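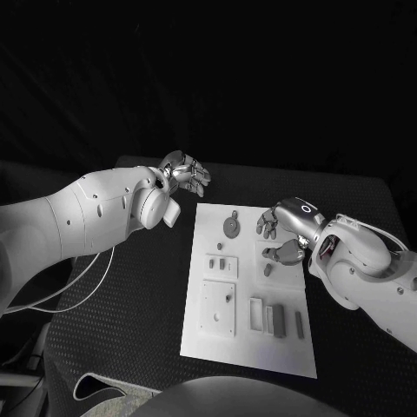

I have been putting pegs in holes for most of the winter, and I have opinions now.

It started with my wrist. I broke it in February on my own front step (salt on the porch, none on the step, don't ask), and when the cast came off, my hand had turned into somebody else's. I couldn't button a cuff. I couldn't get a dime off a counter without sliding it over the edge first. A friend from choir lent me a fitting board, a flat white thing with a set of small parts that stand up on it, and told me to give it ten minutes every morning before coffee. I gave it ten minutes after coffee, and then forty, and then I was late for work.

If you've never used one, a fitting board is about as plain as a pastime can get. You have a board. You have parts, some round, some square, some of them raised plates that other parts sit on. You take them off and you put them back. There's no picture to finish and no score, and when you're done it looks just the way it did before you started, which my husband finds upsetting.

The one I borrowed was a Pondine, made in Zallstead by a two-room outfit called Huttunen, and by the time I had to give it back I'd already ordered my own. Then I did what any normal person does with a new obsession and drove three and a half hours to see where it came from.

Zallstead has a feed store, a very good bakery and a street of old brick storefronts, and Huttunen is in the one with the green door. Raili Kauppinen let me in with a mug in one hand and a fistful of gray pegs in the other. She designed the Pondine and still checks every set by hand, at a long table under a lamp so bright I kept my sunglasses on my head the whole visit, just in case.

"Sit, sit," she said, and pushed a board at me before I'd gotten my coat off. "Do the little round ones first. Everybody wants to start with the big pieces."

So I did the little round ones. They're 8 millimeters across, and I'd been doing them at home for weeks feeling fairly smug about it, but it's a different business with the person who made them sitting across from you. I dropped two. She picked one up from the floor without looking, the way you'd catch a cat going past.

What I wanted to know was why some pegs feel so good going in. You know the feeling if you own a decent fountain pen or an old camera lens cap: a bit of nothing, then a soft stop. I'd tried a cheap set from a catalog in between returning the loaner and getting my own, and it was miserable. Half the pegs rattled and the other half needed a thumb and some language.

Raili says it's the bottom edge. She gives each peg a tiny slope at the foot, so it finds the hole even when you come in a little crooked, and then the last part of the way is straight. Too much slope and it wobbles once it's in. Too little and you're poking around the rim like someone trying to get a key in a door at night. She had a cookie tin of rejects and let me dig through it, and I could feel the difference with my eyes shut, though I couldn't have told you which way each one was wrong.

Then there's the finish. The pegs get sanded with 400 paper and then 600, and she stops there on purpose. She used to polish them. They looked wonderful and people hated them, she said, they skated right out of your fingers! I told her I'd had a whole drawer of kitchen knives like that. We got sidetracked on knives for a while.

The plates were the part I hadn't thought about. On a lot of boards everything sits at one height, and your hand learns it fast and goes to sleep. Put a peg on a raised plate and suddenly you have to come in from higher up, with your fingers pointing down and your thumb out of the way, and if you're lazy about it your knuckles knock over the neighbor. I spent most of my first week at home knocking over the neighbor. My trick, for what it's worth, is to decide where my thumb is going before I move anything else. Raili doesn't do this. She watched me do it and said, "Huh," and I've been thinking about that "huh" ever since.

A full Pondine set has 36 parts, and you don't have to use them all. I'd gently suggest you don't, for the first few days. I started with two plates and a handful of pegs and it was plenty.

A few things I've picked up about the setup, since people keep asking me at parties (they asked once, at one party). Turn the board. Everyone lines it up square with the table edge, and your arm doesn't come in square, it comes in from the side, so give the board a bit of an angle and see how much nicer it is. Mine sits with one near corner closer to me than the other and I'd never go back. Use a dark surface if you have one. I was losing white pieces on a pale oak table until I put down an old charcoal placemat, and now I can spot one from the kitchen. And clear the table. I mean the mail, the candle, the bowl of clementines. Cups especially.

Light from above is fine, but light from one side throws a shadow across the holes and you'll be guessing. I moved my lamp three times before I gave up and bought a taller one, a Pedex with a neck like a heron. It's ugly and I love it.

The harder question is what you do once you can do it. I got my buttons back by spring, and dimes a little after that, so in theory I was finished. I've tried it left-handed, which was humbling. I've tried both hands at once, each on its own side of the board, which sounds like a party trick and feels more like trying to hold two conversations. One hand always goes limp and waits for the other one to finish. Raili said hers did that for a year. She's now at the stage where she can hand a peg from left to right above the board and set it down without a pause, and I made her do it four times.

We ate lunch at the bakery (get the rye, get the cardamom thing, get two of the cardamom thing) and she told me she's working on a square peg with very slightly rounded corners, which has been driving her up the wall. A round peg doesn't care how you turn it. A square one does, and you have to feel your way around to the right quarter turn with only your fingertips. She had three trial pieces in her coat pocket, wrapped in a napkin, and we lined them up next to the butter.

I liked the middle one. She likes the third. She let me take the middle one home, and it's been on my windowsill ever since with nothing to fit into, so I've asked her for a board with the matching hole whenever she gets around to it. Last I heard she was still sanding.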